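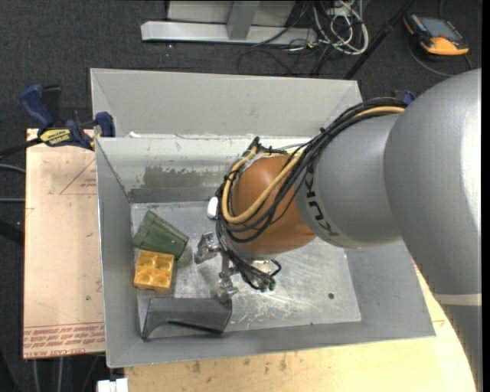

Unit 7: Alarm limits in remote patient monitoring
Nidia Correa, Department of Control and Signals, Grondville

Reading before the class: chapter on threshold detection, first half only.

7.1 Where the problem comes from
A patient at home sends heart rate and oxygen values to the monitoring centre. If the limit is set too tight, the nurse receives many alarms which have no clinical meaning. After some weeks she begins to ignore them. In the literature this is called alarm fatigue.

7.2 Simple limit and limit with delay
With the simple limit, each sample outside the range gives an alarm. With the delay, the value must stay outside for a fixed time. In our exercise the delay is 20 seconds. Please note that the delay must be counted again from zero when the value comes back in range.

7.3 Exercise with the Clasteo data
The file contains 600 samples of heart rate from one simulated patient. The first 200 are for choosing the limits, and the others are for the test.
a) Plot the signal and mark the missing values.
b) Calculate the number of alarms with and without delay.
c) Explain which true events were lost by the delay.

Do not fill the missing values with zero. In March several groups did this and their program reported a cardiac arrest.

Reports go in the Restrepo folder, one per group, with the colour plots included.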